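Tellimberg College of Further Education
Department of Furniture and Interiors
Second Year Project Report

The Care and Wear of Shared Table Tops in Study Spaces

Submitted by: Na-rae Shin, Nam-gil Woo and Nadhirah Kusuma
Project supervisor: Yi-an Jin

Summary

This report sets out the findings of a student project on the surface condition of shared wooden tables at Tellimberg College. The group inspected 156 tables in the library, the refectory and the teaching block, and carried out a cleaning and finishing trial on a smaller number of boards in the workshop. The main finding is that most visible damage to the tables came from cleaning methods and from standing water, and that damage from sharp objects was less common than had been expected. Recommendations are given in section 6.

1. Background

The College replaced much of its furniture when the teaching block was extended. The new tables were supplied with an oiled finish. The older tables, many of which remain in the library, have a varnished finish. Both types are cleaned every evening by the same staff using the same products. In February the Department received a request from the library to look into pale patches which had appeared on a number of the newer tables, and the request was passed to our year group as a possible project subject.

Wood moves with changes in moisture. An oiled surface lets water in more readily than a varnished one, but it can be repaired in small areas without stripping the whole top. A varnished surface resists water well until it is broken, after which water may creep beneath the film and lift it. Both finishes are suitable for study spaces if they are looked after in the proper way.

2. Aims

The aims of the project were to record the condition of the shared tables, to find the likely causes of damage, and to test whether a simple change to the cleaning routine would improve matters. The cost of replacing tables was not part of the project and no view is offered on it.

3. Method

Each table was given a number on a plan of the building. Two members of the group inspected every top separately and filled in the same form, noting rings, scratches, dents, pale patches, lifting at the edges and sticky areas. Where the two forms did not agree, the third member inspected the table and the majority view was kept. Inspections were made before 9 a.m. so that the tables were clear of bags and papers.

For the workshop trial, boards of ash were sanded and finished. Half were finished with Plimel hard oil and half with a water-based varnish already held in the Department's stores. Each board was divided with masking tape. One part was wiped daily with the spray used by the cleaning staff, one part with a cloth wrung out in plain warm water, and one part was left alone. Cups of tea were placed on all parts for one hour at a time. Jae-in Nam, of the workshop staff, gave advice on sanding grades and checked that the coats were even.

4. Results

Of the tables inspected, 43 had pale patches. All of these were oiled. The patches were found mainly towards the middle of the top, where the spray is applied before wiping, and were less common at the edges. Rings were found on both types of table but were darker and more clearly marked on the oiled ones. Scratches were heavier on the varnished tables in the library, although these tables have been in use for much longer and the comparison should be treated with care.

In the workshop trial, the oiled parts wiped with spray began to look dull in the second week. Those wiped with plain water kept their sheen until the end of the trial. The varnished parts showed little difference between the two methods. One varnished board lifted at a corner where the edge had been sanded through by mistake, and its results were left out.

The group also timed the work. Wiping with a wrung-out cloth took slightly longer than spraying, mostly on account of changing the water.

5. Discussion

The results support the view that the spray is removing oil from the surface of the newer tables. Nadhirah Kusuma spoke with the cleaning staff, who reported that no written instructions had come with the tables and that they had continued with the products they had been given. The group wishes to make clear that no fault is found with their work.

Lighting had an effect on the inspections. Pale patches were easier to see on tables near windows, and the number recorded in the basement reading room may be too low. Nam-gil Woo suggested the use of a hand lamp held at a low angle, but this was adopted only for the last group of tables – too late for it to be applied to the whole survey.

Grain direction is also worth noting. Fine scratches running with the grain were often missed by one inspector and recorded by the other, whereas those running across it were almost always recorded by both.
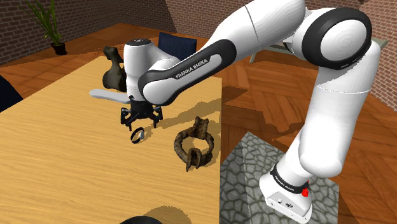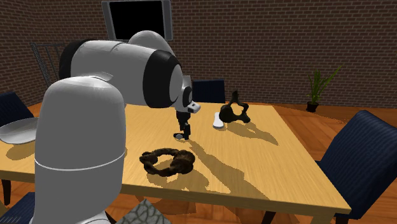
Rendered views with a light wooden table

Page 2

6. Recommendations

The spray should no longer be used on oiled tables. A cloth wrung out in warm water should be used in its place, and the top dried afterwards.

The oiled tables should be given a fresh coat of oil once a year, during the summer closure. Tables with pale patches should be lightly sanded along the grain first.

A plan showing which tables are oiled and which are varnished should be kept with the cleaning supplies.

Mats should be made available in the refectory.

7. Further work

A later group may wish to repeat the survey after the new routine has been in place for a full year, using the same table numbers. The inspection forms and the plan have been left with the Department office. The trial boards are stored on the rack beside the finishing room and are labelled on the back.

8. Acknowledgements

The group thanks Yi-an Jin and Jae-in Nam for their guidance, the library staff for early access to the building, and the cleaning staff for their time and patience.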